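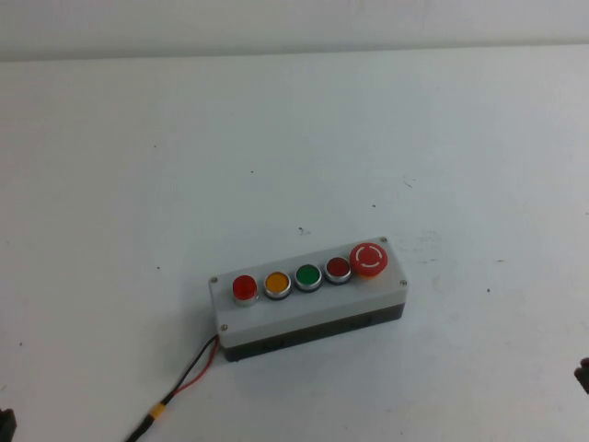 Section 2: Siting your extractor, running the hose and starting up for the first time

By the Godoy workshop guides team
Last updated: December 11, 2024

Welcome back, and well done for getting through the unpacking section, which we know is a bit of a slog with all that cardboard. By now you should have your Lamus dust extractor standing on its own castors, the bag of fixings open somewhere you can find it again, and (we hope) a cup of tea within reach. In this section we'll find the machine a home, join it up to your saw or planer, and get it running. Do read the whole thing through once before you pick up a tool. It saves a good deal of walking back and forth later on.

CAUTION: Leave the extractor unplugged until you reach the part headed "Starting up". The fan wheel is heavy and keeps turning for some time after the power goes off, so fingers should stay well away from the inlet at all times, even when everything seems quiet.

Choosing a spot

1. Look for a piece of floor that is level and dry. A concrete floor is ideal, but a sound timber floor will do nicely if you put the rubber mat from the box underneath to soak up the hum.

2. Roll the machine in and leave enough room behind it to lift the bag away without scraping your knuckles on the wall. People are very often tempted to tuck it right into a corner, and then find that the first bag change is a miserable business.

3. Keep it clear of heaters, stoves and anything that makes a spark. Fine wood dust burns very readily, and a shed with a stove in it needs more thought than one without. If you do heat your workshop with a stove, let it go out and cool before you use the extractor or empty it.

4. Press down the locks on both front castors. You should feel each one click.

Note: if your workshop shares a wall with a neighbour's house, try the machine in a couple of places before you settle on one. Moving it even a short way from the shared wall can make a surprising difference to the noise next door, and it is so much easier to do now than once the hose is up.

Fitting the frame and the bag

5. Stand the Hudalard filter frame on top of the drum with the arrow pointing towards the inlet. It drops into a groove that runs all the way round, and it may want a gentle thump with the flat of your hand.

6. Slide the cloth filter over the frame, seam to the back, and pull the strap snug. The replacement part number is 3178, and it's well worth writing that on the inside cover of this guide for the day you need to order another.

7. Fit the collecting bag below in the same way. Smooth out any folds under the strap as you go, as even a small pleat will let a fine mist of dust past, and you'll see it settling on the windowsill within the week.

Running the hose

Hose is where most of the suction gets lost, so please don't rush this bit. Short and straight is best. Every bend costs you something, and a tight bend costs a great deal more than a gentle one.

8. Lay the hose on the floor between the extractor and your machine, just loosely, and see how it wants to fall. If you have to cross a walkway, take it overhead with the hanging straps. A hose across the floor will trip somebody sooner or later, usually while they are carrying something long.

9. Trim the hose to length with a sharp knife, then snip the wire inside it with side cutters. Wear gloves for this part. The cut end of the wire is properly sharp.

10. Push the hose over the inlet and tighten the clip with a flat screwdriver. It should be firm, but there is no need to lean on it.

11. Join the other end to your machine using one of the 2 Stalix adaptors in the fixings bag. One is for round outlets and the other is for the wider sort found on many planers. If neither fits, our parts desk can usually suggest something.

CAUTION: Don't use the hose to pick up screws, offcuts or metal swarf. A stray screw can strike the fan and make a spark, and a spark travelling into a bag full of dust is the very thing we are all trying to avoid.

Starting up

12. Check that the bag and filter straps are tight, that the hose clips are firm at both ends and that any blast gates on your other machines are shut.

13. Plug in and switch on. The cloth filter will puff up quite suddenly, which makes nearly everyone jump the first time. Let it run on its own for a little while and listen. You are after a steady rush of air with no rattle or scraping in it.

14. Go along the hose with the back of your hand near each joint. A cool draught means a leak. Switch off, wait for the fan to come to a complete rest, and tighten or tape the joint before trying again.

15. When you're happy, start your saw or planer and make a cut in a piece of scrap. Always start the extractor first and the cutting machine second, and at the end of the job let the extractor run on for a bit so that the hose clears itself. 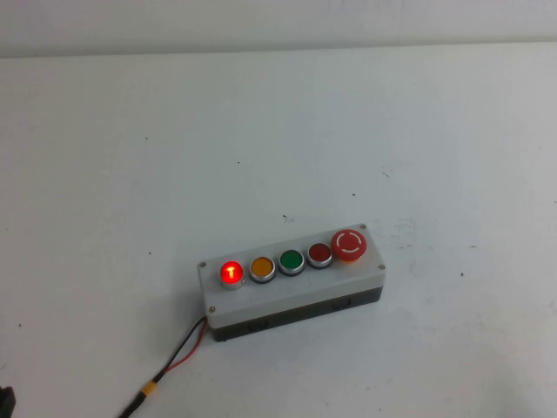
One owner wrote to us in October to say that the suction had been splendid for the first few weeks and then had dropped away to almost nothing, even with a brand new bag, and could the fan be worn out already? The fan was perfectly all right. The cloth filter above it had never been shaken, and it had caked up on the inside like felt. A good shake put everything back as it was.

So, one last little job to learn before we move on:

16. With the machine switched off and the fan at rest, put on your dust mask, take hold of the cloth filter by its sides and shake it gently for a minute. Let the dust settle into the bag below before you open anything.

17. Lift the bag away when it is two-thirds full, tie the neck, and take it outdoors to empty. Shavings from untreated timber make a lovely mulch for paths. Dust from MDF or chipboard should go in the rubbish, well wrapped.

Note: keep your mask on for emptying as well as for shaking. An extractor takes care of most of the dust at the machine, but the bag is where it all ends up, and a fair puff of it comes out when the strap is loosened.

Section 3 deals with adding a second machine and fitting blast gates.

Contact the Godoy parts desk | Copyright Godoy Workshop Guides | Back to top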